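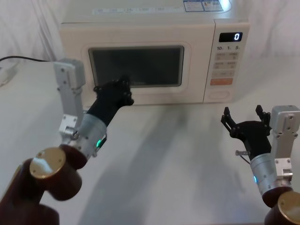

Ulell opens kitchen appliance recording program for two-armed robots

Ulell has started a program to gather examples of everyday appliance work for robot learning. The first appliance is the countertop microwave oven, and the first tasks are opening the door, closing the door and pressing the buttons on the front. The recordings will be used to train Verketti, the control software the company is developing for robots with two arms.

The work is being done at the Ulell site in Cilarport. An operator guides both arms through a task from start to finish. The system stores the camera views together with the position of each joint and the opening of each gripper. One complete run is saved as one example. Ulell plans to collect 500 examples for each task before the first round of training begins in September.

Microwave ovens were chosen for the first set because they ask for several kinds of contact on one small appliance. A door-release button has to be pushed in far enough to free the latch. The door then has to be swung through a wide arc without dragging the appliance across the table. Closing it takes a firm push near the latch side, and the other arm must stay clear while that happens.

Operators work in blocks of 40 runs. Between runs the appliance is moved or turned a little, so that the software does not learn to expect the door in one fixed spot. The starting position of the arms is changed as well. A plain background is used for the first set, and recordings in furnished kitchens are planned for later in the program.
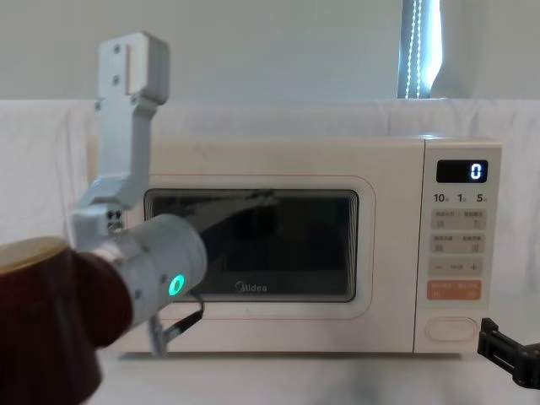

Are failed attempts kept?
They are kept in a separate set. A run in which the gripper slips or misses the button is labeled by the operator and stored apart from the successful ones. The training team uses these runs to teach the software to notice when a step has to be repeated.

In an early trial with a smaller collection, Verketti completed the door-opening task in 83 percent of its attempts. Most of the misses came when the appliance stood at an angle the software had seen in only a few examples. The new program sets a minimum of 50 examples for each angle range to close that gap.

Review of the recordings is handled by Borbély, a data services firm that has worked with Ulell since the early trial. Reviewers check that the camera views and the arm data line up in time, mark the start and end of each step, and send back any run with missing data. Accepted runs are added to the training set at the end of each block. Ulell keeps the original files, including those that were sent back.
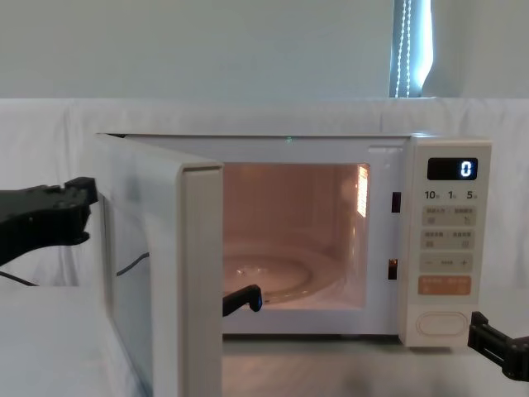 Microwave door open during two-arm appliance work.

After the microwave set is finished, the program will move on to toaster ovens, rice cookers and drawers. Ulell will make part of the microwave set available to university labs on request, along with a written guide to the labels and file layout. Terms of use will be published when that part is ready.

About Ulell
Ulell develops control software for two-armed robots used in homes, kitchens and small workshops. The company is based in Cilarport.

Press inquiries and requests for access to the recordings can be sent to the Ulell press office in Cilarport.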